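El reverso del ladrillo
Por qué hay gente adulta que se pasa la tarde mirando la parte de abajo de una pieza de 2x2 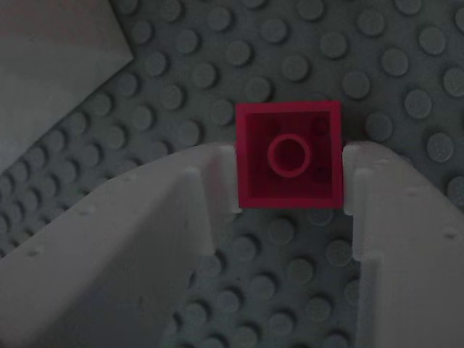
Urmila Agarwal

Once de la mañana, febrero, local de Fillen. Calefacción a medias. Sobre la mesa grande, cajas y más cajas de piezas de construcción de segunda mano - rojas, blancas, amarillas, un azul que ya no se fabrica, según me juran. Vengo a escribir sobre nostalgia y salgo hablando de tubos.

Porque la pieza, por arriba, se la sabe todo el mundo. Cuatro tetones, un cuadrado, listo. Al darle la vuelta cambia la cosa: cuatro paredes finas, un hueco y en medio un tubo redondo, hueco también. Un cilindrito rojo dentro de una caja roja. Ahí está casi todo el invento. Los tetones de la pieza de abajo quedan apretados entre el tubo y las paredes, y agarran. Sin tubo agarraría peor, y una torre alta se iría al suelo con un portazo.

Velimir Živković lleva 14 años clasificando lotes usados. Los compra a peso, los lava, los mira uno a uno. Siempre boca abajo. "Por arriba te engañan", me dice sin levantar la vista. "El tetón rayado se ve feo pero funciona. La pared abierta no la ves y te arruina el muro."

Su método es rápido, demasiado para mis apuntes. Pieza al revés, pulgar e indice en los costados, presión corta. Si la pared cede, fuera. Luego la prueba de la base: una placa gris oscura de tetones, de las de toda la vida, encajar y tirar. Tres veces. La que sale sola va al cubo de Jandance, el taller de mosaicos de la calle de atrás, donde lo pegan todo y el agarre da igual.

Pregunto por las marcas del interior, esos círculos que se adivinan en el fondo cuando la luz entra de lado. Cada molde deja lo suyo, contesta. Hay coleccionistas que pagan más por una marca que por un color. Él no. Él quiere que encaje.

Un lote normal le lleva 20 minutos por caja. Uno malo, la tarde. El último malo vino de una guardería, con plastilina metida en los tubos. Palillo, agua tibia, paciencia. Nunca agua muy caliente - el plástico se deforma, y una pieza deformada no vuelve.

Lo que sale bueno acaba en bolsas por tamaño, no por color. Discusión vieja, esta. En Prollisis, el club de los que montan maquetas de estaciones, ordenan por color y pierden media sesión buscando una 2x2 entre todas las rojas. Por tamaño, el ojo encuentra el color enseguida. Lo he probado en casa con la caja de mis sobrinos y sí, aunque me costó convencer al pequeño, que las quería en arco iris.

Se venden aproximadamente 11 bolsas por semana. Poco. Da para el local y el café, y el café es malo.

Antes de irme Velimir me pone una roja en la mano, al revés. Paso la uña por el borde del tubo. Liso, sin rebaba. La encajo en la placa y tiro. Aguanta. Otra vez. Aguanta. "Esa la puedes dejar en la bolsa", dice, y ya está con la siguente.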